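Household machines still learning to lay the table

2018-10-31

Anyone hoping to hand over the washing-up before Christmas may have to wait a little longer, going by the open afternoon held this week at the Lesano workshop — though there was plenty to enjoy for those of us who went along, and the tea was very good too.

The afternoon was put on by Renow, a small firm that has been working on household chores since January, and 94 visitors came through the doors, a good many of them with children in tow. The firm has drawn up a list of 18 everyday jobs, from folding a tea towel to putting a mug back on its shelf, and it says its machine can now manage 6 of them without any help.

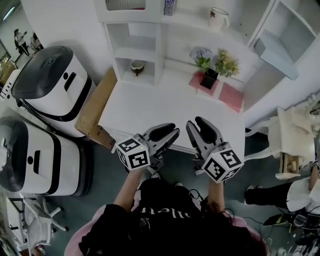

Setting a table is the job the firm would most like to crack next, and it is a good deal fussier than it sounds. A person does the work first with a pair of hand-held grippers, one in each hand, and the machine is meant to learn from those movements. Two pink placemats and a small potted plant on a white table may not look like much of a challenge to you or me, but a mat is thin and floppy and lies very flat, and a plant in flower does not care to be squeezed. Renow has recorded 2791 attempts at chores of this sort so far, and would like a great many more before it promises anything to anybody.

Shop work may well come sooner. Skatine, the homeware shop on Naidu Street, is to try out a shelf-filling machine in January, once the sales are over, and staff there will be on hand throughout to put right whatever it gets wrong. The workshop hopes to hold another open afternoon in the spring, and entry will again be free.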